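4.2 Table clearing (simulation mode)

Caution – Lokunton software is not yet approved for unsupervised household chores.

1. Load the table exercise and hold both arms at rest.

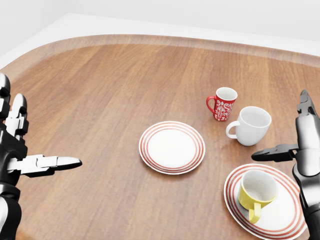
2. Select the first item. Mugs are handled before plates. Where a mug stands on a plate, as the yellow one does, enter it as a separate item.

3. Set the attempt limit to 119 and press Run.

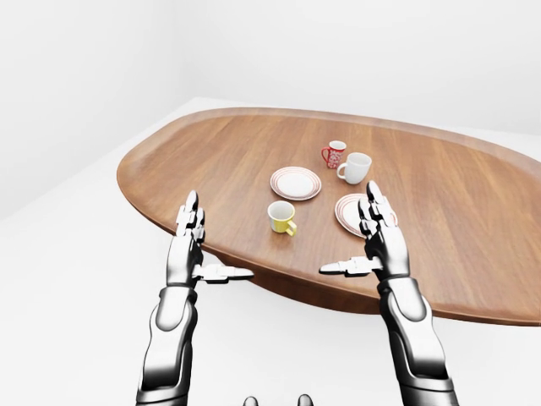

Note – A completed run does not certify the unit for real crockery. See Section 5.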